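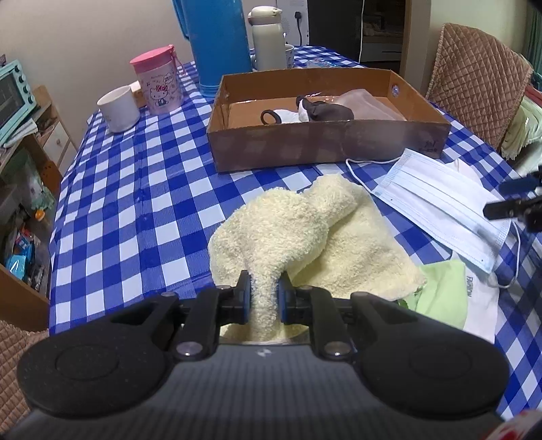
Dukstead Technical Institute, Department of Automation and Controls

Handling Soft Goods with Grippers: Notes on Good Practice
Handout for Unit 6
Revised 30 July 2020

Read this before the lab. Those who read it after the lab tend to read it with more feeling, but by then we have already filled in the damage sheet.

Why cloth gets its own unit

Most of the rules you learned in the first five units assume that the part has a shape. A bracket is the same bracket on Monday as it was on Friday. A towel has a size, printed on a label, and after that it does as it likes. Pinch a terry towel in the middle and you are holding a fold, and the fold decides where the rest of the towel goes. The written standards on gripping say a good deal about rigid parts and not much about laundry, so what follows is department practice. Where it disagrees with the manual for your equipment, the manual wins and you tell your instructor.

Before you start

Write down what is on the table. All of it, including the mugs. Home and kitchen tables are allowed for Unit 6 work, and a home table comes with a home on it. Hot drinks and open containers go to the back, out of reach of a swinging corner of cloth. Closed flasks may stay if you have checked the lid yourself. "It looked closed" has appeared on 8 damage sheets so far.

Cords from kitchen appliances count as obstacles. So do ear loops on face masks, drawstrings, and anything else thin and loopy that will happily join a pinch it was not invited to. A mask lying next to a towel is a fair test item, but enter it as a separate item and don't hand it to anyone to wear afterward.

A tablecloth is cloth. This sounds too simple to print. Last October one group did forty minutes of excellent work lifting the tablecloth. If the cover on your table has a bold pattern, such as checks, use it: when the pattern moves, you have picked up the wrong thing and should open the jaws.

Gripping

Look at the pads before every session. Dirt, lint and curled edges all count as faults. Lint is the usual one in this unit, and terry is generous with it.

Close slowly on the fabric and stop when it is held. Squeezing harder does not improve a bad pinch. It makes a bad pinch that is harder to undo.

Take a fold, with cloth between both pads along as much of their length as you can get. A pinch at the very tips will slip, usually over the mug.

Lift straight up a short way and pause. Look at what came along. If a second cloth is hanging on underneath, put everything down and separate the two before going on. Do not shake. Shaking is how the Clidier bench lost its lamp.

Where two hand-held grippers are in use at the same table, agree out loud which one moves first. Keep fingers away from both linkages. Screws on the linkage arms are to be checked by eye at the start and the end, and tightened only with the tool closed up and set down. The Poirier checklist has a line for this, and the line is for checking the screws, whatever the signatures on it might suggest.

Boxes and targets

Low-walled cardboard boxes are fine as targets. Say before the trial what belongs in the box and what is already there. An item that was in the box when you arrived is not a success, however good it feels to find it.

Handwriting on a box is not a label for our purposes. If you can't read it from where you stand, make a proper tag.

Records

Each trial gets one line: item, where you gripped it, result, and anything touched by accident. The Odine log holds 4000 lines and is not going to fill up because you were truthful about the mug. We have read 108 student logs in which every single pinch was perfect on the first attempt. We did not believe those either.

Use the plain words on the list: held, slipped, dropped, wrong item, stopped. "Mostly held" is not on the list. "Held with character" is also not on the list, and please stop writing it.

When to stop

Stop if a pad comes loose, if a cord moves, if anything liquid moves, or if someone at the table says stop. The last one needs no reason given and no discussion. You can ask why once the jaws are open and the tool is down.

For next week

Bring one towel and one item with printed lettering on it, clean. Grade both under section 2 of the workbook before you come in. Logs from this unit are due at the start of class, stapled.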